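Nidomstead Touch Rugby Results

Match results, squad lists and pitch records for the women's and mixed touch rugby leagues played at Nidomstead. Version dated 30/12/2021.

What is in here

The dataset covers 4 seasons of league play. It holds 900 matches and 1,780 player registrations, stored as plain CSV files with a header row. Everything is UTF-8, commas as separators, quotes only where a field contains a comma.

matches.csv has one row per match. teams.csv has one row per team per season. registrations.csv has one row per player per season, with no names. pitches.csv lists the pitches and their surfaces. notes.csv holds free-text remarks copied from the referee cards, keyed by match_id.

A player who registered in more than one season has more than one row in registrations.csv and a different player_key each time. This means you can't follow a player across seasons. We know people would like to, but the league agreed to release the data on that condition and it will stay that way.

Where it came from

Referees filled in a paper card after each match. Cards from the first two seasons were typed up by hand. After that the league moved to the Lovico score form, and those records were exported directly. The typed seasons have more gaps, mostly in the kickoff_time and half_time_score columns.

Each typed card was entered twice and the two versions compared. Where they disagreed we went back to the card. If the card couldn't be read, the field was left blank. We did not guess at scores, even when the final table made the answer fairly obvious.
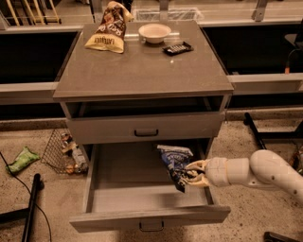
Blank and zero mean different things throughout. A zero in home_touchdowns means the home team did not score. A blank means we don't have the number. Some spreadsheet programs will fill blanks with zeros on import, so check your settings before adding anything up.

Columns in matches.csv

match_id: text, unique across all seasons
season: text, first year of the season
division: W1, W2, M1 or M2
round: whole number, starts at 1 each season
kickoff_time: 24-hour local time, may be blank
pitch_id: matches pitches.csv
home_team_id, away_team_id: match teams.csv
home_touchdowns, away_touchdowns: whole numbers, may be blank
half_time_score: text, home score first, may be blank
status: played, forfeit, abandoned or void
source: card or form

W divisions are women's and M divisions are mixed. "Home" only tells you which team was listed first on the fixture sheet. All matches are played at the same ground, so please don't use this column to study home advantage.

Team names

Team names change a lot, usually when a sponsor comes or goes. The team_id stays the same as long as the league treated the side as a continuation of the old one. Sheikh and Guveo are the two cases people ask about. They played as separate teams in W1, merged for one season under the Guveo name, then split again. The merged side has its own team_id. If you want a single history for either club you will have to join the seasons yourself.

Known problems

Forfeits are recorded differently before and after the move to the form. On the cards, a forfeit was written up with no score. On the form it is entered as a 5-0 win for the side that turned up. Filter on status before working out averages, or the later seasons will look more one-sided than they were.

There are 12 abandoned matches. In most of them the score at the time of stopping was kept, but the league did not always let it stand. The table_points columns in teams.csv follow the league's ruling, so they won't always match what you get from the scores.

Kickoff times in the first season are the scheduled times. From then on they are the times the referee wrote down — often a few minutes later, and sometimes a good deal more in bad weather.

The round numbers in M2 skip a week every July because the division takes a break. There are no missing matches there.

notes.csv is untidy. Spelling was left as written. Remarks that named a player or described an injury were removed, so a match with no note may still have had one on the card.

Using the data

You may use, copy and share the files for any purpose as long as you credit the Nidomstead Touch Rugby Results and say which version you used. If you change the data and pass it on, say that you changed it.

Please don't try to work out who individual players are. The age_band and first_season columns were made coarse to prevent this, and age_band is left out entirely for small squads.

Corrections

Open an issue with the match_id, the column and the value you think is right. A photo of a fixture sheet or a match report helps. Corrections go into the next version and are listed in changes.txt — earlier versions stay available and are not edited.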